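Moved the last of the Hillilus configs from one big values file to per-environment overlays this week. Notes in a thread for whoever does Serkside next.

Starting point: a single YAML file, six environments, every difference handled with an if block in the template. Rendering took 35 seconds in CI and the diff on any change was unreadable.

First step was a plain base directory with no conditionals at all. If a key differs in even one environment, it leaves the base and goes in that environment's overlay. Some duplication. I'm fine with it.

Lists are the awkward part. Our merge tool replaces lists wholesale unless every item carries a name key. Four of our env blocks didn't, so the overlays silently dropped entries. Check yours before you merge anything.

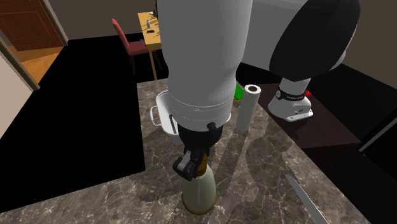
Simulated arm, gripper on the neck of a bottle.

Maite Barroso suggested rendering old and new side by side, sorting the keys, and failing the build on any difference. It caught 3 real regressions, all in resource limits. The rest was whitespace and quoted booleans.

On quoted booleans: "yes" and yes are not the same value to every parser. Cetex still reads YAML 1.1, so an unquoted no becomes false. Quote the lot and add a lint rule.

Secrets stay out of the overlays. We keep a reference by name and let the cluster resolve it. Iglesias does it differently and I haven't touched that repo.

Old templates are tagged and will be deleted in December. Until then the comparison job runs on every merge to main.

Not solved yet: ordering of custom resource definitions on a fresh cluster. Currently a separate apply with a wait. Open to better ideas.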